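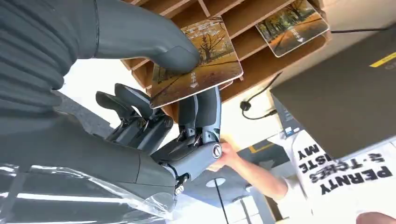
Progress report, card handling data collection
Apr 22, 2023
Covers work since the last report. Short one, sorry, the shelf rebuild ate the week.

Where we are

352 demonstrations kept out of the 500 promised for this stage. Kept means it went through review and both people agreed on the labels. Raw recordings are well above that but I'm not going to report raw, we did that last time and it caused confusion at the Wandent end.

Of the kept ones, 291 are plain pick from slot, hold, return to slot. The rest are regrasps, where the hand has to change its hold partway. Those are slower to get and we throw out a lot more of them.

What the task looks like now

Square cards, coaster style, printed with autumn photos. They sit in the angled slots of the wooden organizer. Hand takes one between the thumb and the fingers, brings it clear of the dividers, holds, puts it back. We picked printed cards over blanks on purpose - the Juhl set was all plain white and the model learned nothing useful about which way up a card was. The small white arrow on the face gives the labellers something to call orientation from.

Thumb on the printed face, fingers on the underside is the grasp we're asking operators for. Other grasps are kept if they work but tagged seperately.

Close supervision is still the rule. Someone stands within reach of the wrist and can put a hand to it if a grasp starts going wrong. Those episodes get flagged as assisted and don't count toward the 352. We'd like to drop this for the plain picks by September but not for regrasps.

What went wrong

- Slot spacing. First organizer had slots too tight for the fingers, thumb kept catching the divider. New one is better. Cost us most of a week including recalibration, and the older recordings can't be mixed with the new ones without a tag. Tag is in.
- Thumb pressure. Operators press much harder than they need to. Cards were coming out bowed and a bent card doesn't sit properly in the slot for the next run. We now swap cards at the start of each session and there's a line in the operator notes about it. Helps some.
- Wrist camera view. With the card held close it fills a good part of the picture and the slot behind is partly hidden. Fine for the grasp, poor for the return. Using the overhead as well for returns, which doubles the storage. See budget.
- Labelling backlog. Two weeks behind at the worst point, now down to a few days.

First training run

Ran the Dinent baseline on the plain picks only. Grasp is decent on cards in the outer slots, weak in the middle ones where the dividers crowd the fingers. Returns are poor everywhere. Not suprising given the camera issue. I wouldn't read much into it yet and would ask that the numbers not go in the Ruson summary until we've repeated it with the overhead view included.

Budget

On track apart from storage. Asking to move 2 days of the workshop allowance over to cover the extra drives. No change to the total. Labour is where we said it would be.

Next

- Finish the remaining plain picks, mostly middle slots
- More regrasps, aim for a steady number every session instead of big pushes at the end
- Second style of card, different picture, same size
- Write up the operator notes properly, they're currently a page of scribble and a spreadsheet
- Rerun baseline

Needed from you

Yes or no on the storage money. Also a decision on whether assisted episodes can be delivered as a separate set. We think they're worth having, they show what a grasp looks like just before somebody steps in, but the agreement only mentions unassisted. Would rather sort that now than at handover.

Shelf drawings and the tag list are in the shared folder under the usual name.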